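From: Nahuel Espinoza
To: siregar-dev
Date: 6/15/19
Subject: Re: [siregar-dev] contact labels from Hirnano

Maeve Lenihan wrote:
> Hirnano now labels grasp and release from jaw width alone.
> I ran it on 211 episodes and only 5 came back flagged.
> I'd like to merge before the next planner build.

Only 5 flagged tells me the checker is quiet. It doesn't tell me the labels are right.
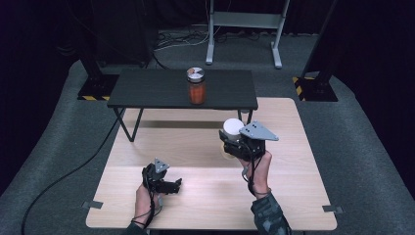 Jaw width says how far apart the fingers are and nothing about what is between them. A thin part held by its edge and a round one held across the middle give very different numbers, and both are grasps. Take the white lid in the right gripper: it's held while the left one is open, and I want to see the label that comes out per hand. Does the merge step keep them separate? I read it twice and I can't tell.
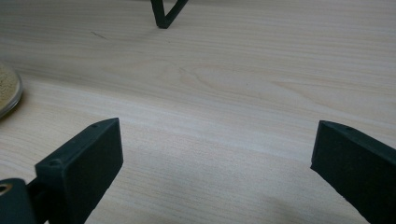 Maeve Lenihan adds that the open state is the easy case, and that a fixed threshold gets it right every time she has looked.

Fine, but I asked about the closing part. Which episodes did you look at, and who picked them? Please post the list and the threshold. Until then I'm against merging.

Nahuel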